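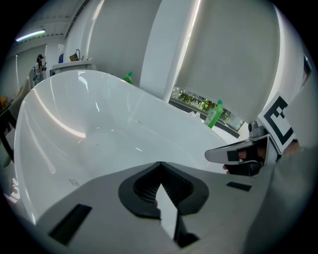

New in the series: The Salt Ledger

The third Istum novel is out now in paperback and ebook. Vangelis Katsaros picks up the story four years after the siege, with the river city of Jirkau under a governor who taxes water by the cup.

Song is 19 and keeps the ledgers at the lower gate. She can hear what was last said in any room she enters, a gift she has hidden since her mother was taken north. When a courier dies in the counting house, Song hears the name he spoke before he fell, and it belongs to her brother. She has until the spring flood to reach him, and the only road left open crosses the flats, where the governor's riders hunt at night.

Readers who have not met Song before can start with this one. A four-page summary of the first two books is printed at the front, along with a new map. The map in book two had the ferry on the wrong bank, and that has been fixed.

The first printing in April was 4000 copies, and about 800 are left. Signed bookplates are free with orders through the Flistix store until they run out. The ebook includes "Reed Boat," a short story set the winter before the siege, which was sent only to subscribers until now.

Audio is still being recorded. Chapter one is up on the members' page, and the rest should follow in the fall.

Book four has a draft of 194 pages and no title yet.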